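Dristell Street Community Pantry
Minutes of the Monthly Planning Meeting
August 18, 2025

Present: Nam-gil Ji (chair), Seul-gi Yook, Hae-won Shin, Adelino Fonseca
Sent regrets: Geum-ok Seol
Minutes taken by Hae-won Shin

Meeting opened at 6:30 in the back room. July minutes were approved with one correction: the cooler was moved to the north wall, not the south wall. Thank you, Seul-gi, for catching that!

1. Summer numbers

Seul-gi went through the sign-in sheets for July. We had 586 household visits, our biggest month so far, and the new Thursday-style "come when you can" hours seem to suit families with small kids very well. Wait times stayed short except in the last week, when the delivery from Fusska Foods came in late and we were still unpacking with the door open. Everybody was patient and a few people in line pitched in with the boxes, which was lovely to see.

Nam-gil asked if we could split the visits by first-time and returning households next month. Seul-gi will add a column to the sheet.

2. Fresh produce

Big news here. Ahn Farm has offered us 20 crates of vegetables every other week through the end of the growing season - mostly squash, peppers and greens, with tomatoes while they last. Adelino drove out to see them and came back with a trunk full of peppers and a very long list of ideas. The farm would like the crates back clean, and they can't deliver, so we need two drivers for each pickup.

There was a good long talk about storage. Greens won't hold more than a couple of days in the cooler we have. Hae-won suggested a "take it first" table by the entrance on pickup days, with recipe cards in Korean, Portuguese and English. All in favor. Geum-ok had already sent in a squash soup recipe by email, and it sounds delicious.
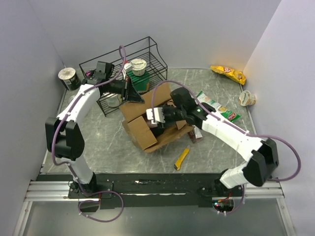

Adelino also wants to try a short cooking demo on the first produce day, with one burner and one dish. Nam-gil is happy with this as long as it is over before the doors open. Adelino will check the rules on the burner with the building office and report back by email.

3. Shelving and the dry goods room

The Vitetti shelves are up, all but the last unit, which is missing a bag of bolts. Seul-gi has written to the store. The canned goods look wonderful on them and it is so much easier to see what we're short of (beans, again, and anything with a pull-tab lid). We agreed to keep baby food at waist height and put the heavy bags of rice on the bottom.

Old shelves: the community garden wants two of them. The rest go to whoever picks them up first.

4. Back-to-school bags

We have supplies for 70 bags and 30 are packed. Packing continues at the next open evening and kids are welcome to help, they were so good at it last year. Still needed: glue sticks, wide-ruled notebooks, snack bars without nuts. Geum-ok's note says her choir is collecting pencils, so please don't buy any more pencils.

5. Other business

The front door sticks in wet weather. Nam-gil will plane the bottom edge.

Adelino brought up the fall potluck. Everyone wants it, no date yet. Hae-won will ask about the big hall and find out if the long tables can be used.

To do

Seul-gi - sign-in sheet column, bolts for the last shelf
Adelino - drivers for the farm pickup, burner rules
Hae-won - recipe cards, hall for the potluck
Nam-gil - front door, thank-you letter to Ahn Farm

Meeting closed at 7:50. Leftover peppers went home with everyone.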